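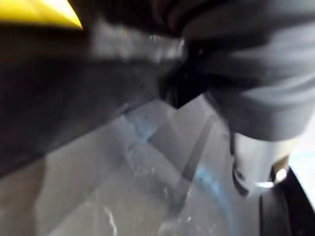
Fig. 6. Gray fabric, bunched and folded.

Section 7: Recording a voice track for an installation tutorial

This section covers voice recording with the Torex desktop recorder and the Clegg USB microphone. It assumes that both are installed and that the script has been approved by the client. For script import, see Section 6.

Before you start

Close all other programs that use sound. Set the room fan or air conditioner to off. Soft material behind the microphone reduces echo; hard surfaces close to the speaker increase it.

Setting up the session

1. Connect the microphone to a port on the computer itself. Do not use a hub.

2. Open Torex and select File > New Session > Tutorial.

3. In the Client field, choose the client profile. If the tutorial is for Zikoseo, choose the profile marked "Router set-up." The other Zikoseo profile is for phone menus and uses a lower sample rate.

4. Load the script. Each on-screen step appears as a separate cue.

5. Set the input gain to 64. Read the longest cue at normal speaking volume and watch the meter. The peaks should stay in the green band.

6. If the peaks reach red, lower the gain one step at a time and repeat the reading.

Note: The gain value is saved with the session and not with the profile. Check it again when you open a new session.

Recording the cues

1. Press R. Wait for the tone to end before speaking.

2. Read one cue. Pause, then press the space bar to move to the next.

3. To repeat a cue, press Backspace. The earlier take is kept in the Takes folder.

4. Read product names as given in the pronunciation sheet. Spell out network names and passwords letter by letter, including capitals.

5. Stop after 20 minutes and save. Longer sessions are split automatically, and the split can fall in the middle of a cue.

Caution: Do not unplug the microphone while the red light is on. The current take will be lost and the session file may not open.

Matching voice to screen

Open the Timing view. Cues that run longer than their animation are marked in orange. Shorten the pause at the end of the cue first. If the cue is still too long, record it again with fewer words, but only where the script allows changes. Numbers and button labels must stay as written.

Export

Select Export > Nutberg package. Leave "Normalize" off. Nutberg applies its own leveling on upload, and a file leveled twice will be returned.

Continue with Section 8, Subtitles.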